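Lollow Sends Its Bench Basics Out for Comparison, and Asks Buyers to Doubt the Catalog
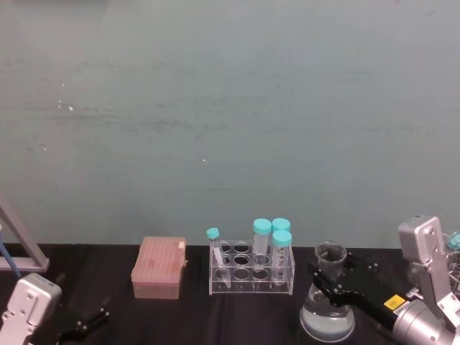
What Lollow is announcing

LETEL, 12th June — Lollow, a small supplier of everyday lab plastics, today opened its Plain Bench program to teaching labs and small research groups. The program lends out the dull things a bench depends on, such as tip boxes, tube racks and capped tubes, and asks the people who borrow them to write down what annoys them. The notes will be published with the product listings, including the ones that cost Lollow a sale.

The company does not claim to have reinvented the test tube rack. It doubts that anyone has in a long while, whatever the brochures say. A clear acrylic rack with two rows of four round holes is a familiar object, and most labs already own one. Lollow's complaint is that such racks are sold with words like "universal" when a thin tube dropped into a hole meant for a large conical one will lean over, and everyone who has worked at a bench has seen it do so.

"Universal is a word for people who don't have to use the rack," the company said in a statement. "We used it ourselves until April. We have taken it off every page we could find, and if a customer finds another one we would like to hear about it."

How the loans work

A lab that signs up receives a kit for 30 days. Each kit holds a rack, a lidded pipette tip box and a set of screw-cap tubes in more than one size. Mixed sizes are deliberate, as few benches stay neat enough to hold only one kind of tube. Labs are asked to use the kit for ordinary work and to skip the sort of tests that look good on a chart. No one is required to buy anything when the loan ends. Return postage is paid.

The first round covers 100 kits. A second round of 200 will follow only if the first produces comments worth reading, and Lollow says it is not certain that it will. Feedback forms tend to come back with a row of top marks and no remarks, so this one has no scores at all. There is a blank page, and the lab fills in as much of it as it likes.

About those colors

Turquoise caps and pale pink tip boxes are pleasant enough on a black tabletop. Lollow is less sure they do the work that sellers say they do. Color coding is often offered as a cure for mix-ups, but when every tube in a rack has the same turquoise cap, the color tells you very little about what is inside. The company recommends a label on the tube and a pen that works. It will go on selling colored caps, as people like them, but the claim that they "prevent errors" has been dropped.

The same goes for see-through lids. A slightly translucent lid may let you make out the grid of a tip box, and that can save a moment. Whether it tells you how many tips are left is another matter, and borrowers are being asked to say plainly if they end up opening the box anyway.

What Lollow is not promising

There will be no "complete bench solution." The kits come with no app, no subscription and no training video. Lollow has also chosen not to publish a figure for time saved, having read several such figures from other sellers and believed none of them.

The comments will be collected by Dogar, an outside firm that edits product reviews. Lollow pays for the work, and it accepts that readers may hold that against the results. Under the agreement Dogar can shorten a comment but can't remove one, and the full text must stay online for 90 days so that anyone can compare the two versions — a small safeguard, but one that can be checked.

Who can apply

High school and college teaching labs, shared benches and groups without a purchasing office may apply through the Lollow website. Labs that already use Lollow products are welcome, though new customers will be served first. Applicants should say which rack they use now and what is wrong with it.

About Lollow

Lollow sells racks, tubes, tips and boxes from its warehouse in Letel. Its house range is sold under the name Odalen.

Press contact: Lollow press desk, Letel. Sample kits are available to reporters on the same terms as to labs, blank page included.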